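Magazine > At Home > Laundry and Linen

The Slow Pleasure of a White Towel

I have a soft spot for white cloth, and I may as well admit it at the start. My first proper set came from a little shop called Bonsu, bought one December when I had no business buying linen at all, and some of it is still in the cupboard, thinner now and much nicer to the hand.

White has a reputation for being fussy, but I find it the friendliest thing in the basket. You can wash it all together, you never have to hunt for its partner, and when one towel gives out the next one fits right in. The only part that asks for a little patience is the folding, and even that goes easily once you get hold of two corners and let the rest hang -- gravity does half the work for you, if you give it a moment.

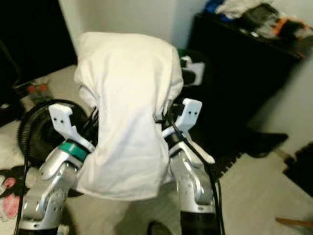
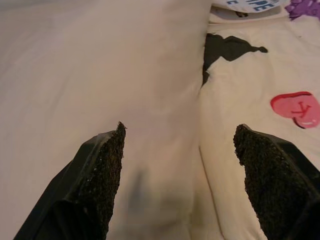
Smoothing is where I slow down the most. I like to lay a piece out flat and run the side of my hand from the middle toward the edges, over and over, long after it has stopped needing it. Then in half, in half again, and into thirds if the shelf is narrow (mine is, and always has been). Clothes can wait on top of the dresser while you do this. They have waited before!

As for putting things away, I keep the newest folds at the bottom of the pile so that everything gets its turn. Two towels per person is plenty in a small home, with a spare for guests -- and a worn one kept back for wet shoes and muddy dogs.

More from At Home
Bonsu and the return of the corner linen shop
A weekend with the Veda drying rack
Small closets, deep shelves
Letters: 371 ways to fold a fitted sheet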